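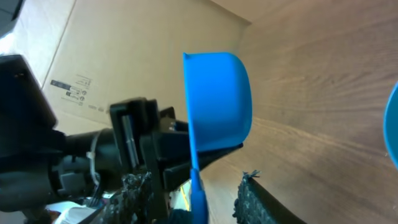 Why does a film score sound thinner on the soundtrack album than it did in the theater?

The two are usually separate mixes. The theater version is delivered in stems so the dubbing mixer can pull strings or percussion down under dialogue, and the album is folded to stereo by a different engineer with a different loudness target.

I spent Sunday comparing both versions of the score for Lillow, a low-budget drama set on a canal boat. The album runs 31 tracks. The film uses 16 of them in anything like full length. The rest are cut, looped or faded early, and two cues never appear at all.
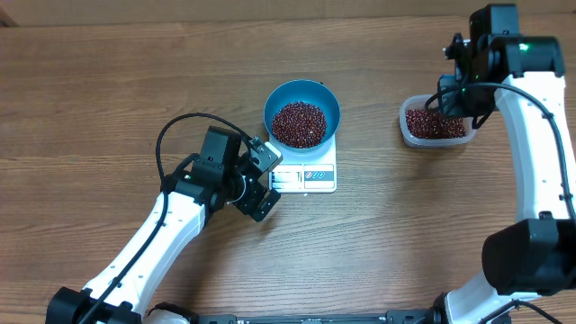 Adzuki beans, probably, on the kitchen scale.

Method first. I lined up each album track against the disc audio by the first clear transient, then matched levels by ear on a held note. Matching by meter did not work, since the film mix carries room tone and engine noise under nearly everything.

The main difference is in the low end. In the film, the bass clarinet sits well below the boat engine and reads as part of it. On the album it is the loudest thing in the opening cue. The harmonium is the reverse: wide in the theater, close to mono on the album. I suspect the surround channels were dropped and not folded in, but I have only the stereo files to go on.

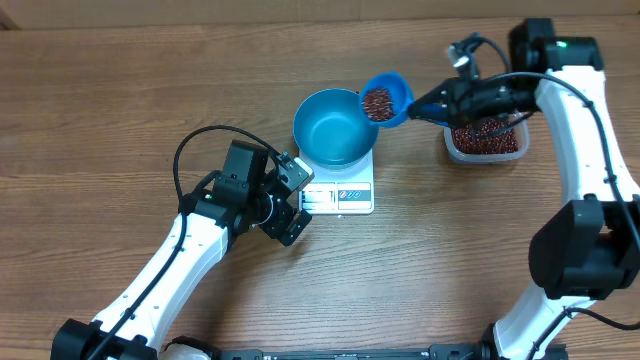 Blue cup tilted over the bowl.

The cue called "Udthorpe Lock" is the best case for buying the album. It lasts 181 seconds there, and the film fades it at the first line of dialogue. The second half has a slow string figure that comes back in the end credits, where it sounds like new material if you have only seen the film.

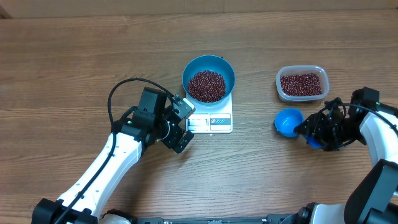 Photo: wooden table

Playback was on a pair of Boström bookshelf speakers through a Zarkell interface, both old. I repeated the opening cue on headphones and the bass clarinet result held. The harmonium difference was smaller.

My alignment notes come to 362 lines and need cleaning up before I post them. Track 9 still drifts against the picture by a few frames and I have not found out why.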